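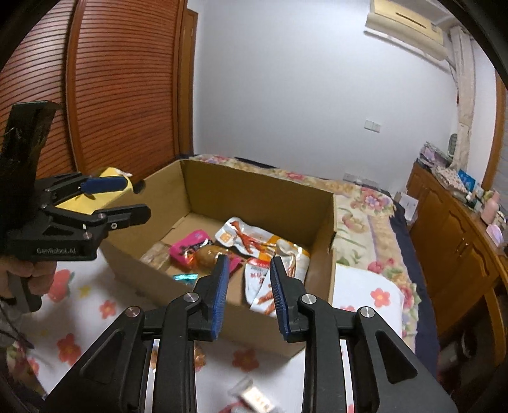

Home Repair Technician (Punham and nearby towns)
Hosturix Home Services
Posted September 2021

Hosturix Home Services is hiring a full-time repair technician to work out of our Punham shop. We do small and mid-size jobs in occupied homes: drywall patches, doors that stick, faucets, trim, shelving, gutters, caulking, storm windows. We do not do roofs or anything that needs a licensed electrician.

We currently hold maintenance plans with 254 households. Most of your week will be plan visits, which are booked ahead. The rest is one-time calls that come in through the office. You will work alone on most jobs and with a second technician on anything that involves a ladder over 10 feet or lifting a door or cabinet.

What you will do
Complete the jobs on your daily sheet and record parts and hours before you leave each house
Look over the job with the customer at the start and tell them if it will run past the quoted time
Pick up stock from the shop in the morning
Keep the van clean and report any damage the same day
Move and cover furniture as needed, and put it back

What we need from you
At least 4 years of paid repair, carpentry or building maintenance work
A valid driver's license
Your own basic hand tools (we supply power tools, ladders and the van)
Able to lift 50 pounds and work on your knees
Able to read a work order and write a short, clear note about what was done

Tile or plaster experience is a plus. So is a second language. Several of our customers on the Szczepańska Apartments contract would rather speak Polish.

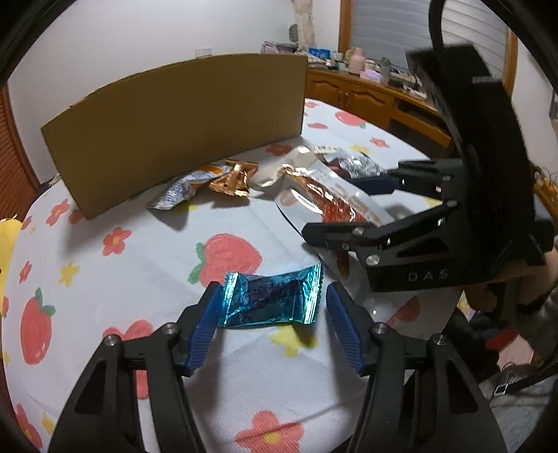
Strawberry-print tablecloth with a piece of candy in a teal-blue wrapper.

Hours and pay
Five days a week, 7:30 to 4:00, with a half-hour unpaid lunch. One Saturday in 5 is a working day, and you get a weekday off in exchange. Pay is hourly and depends on experience. We will give you the figure in writing before your trial day. Health insurance starts after 60 days. Paid vacation is 10 days in the first year. Drive time between jobs is paid. Drive time from home to the shop is not.

Daily sheets are kept in Tramilum on a company phone. If you have not used it, Seon-mi Oh in the office will set you up on your first morning.

How to apply
Send a resume or a plain list of past jobs to Ewurabena Opoku, Service Manager, using the form on our Contact page, or drop it off at the shop counter. Include two references we can call. At least one should be someone you worked for. Applicants we want to meet will have a short talk at the shop and then one paid trial day with a current technician.

If you applied for the helper position in August, you will need to apply again for this one.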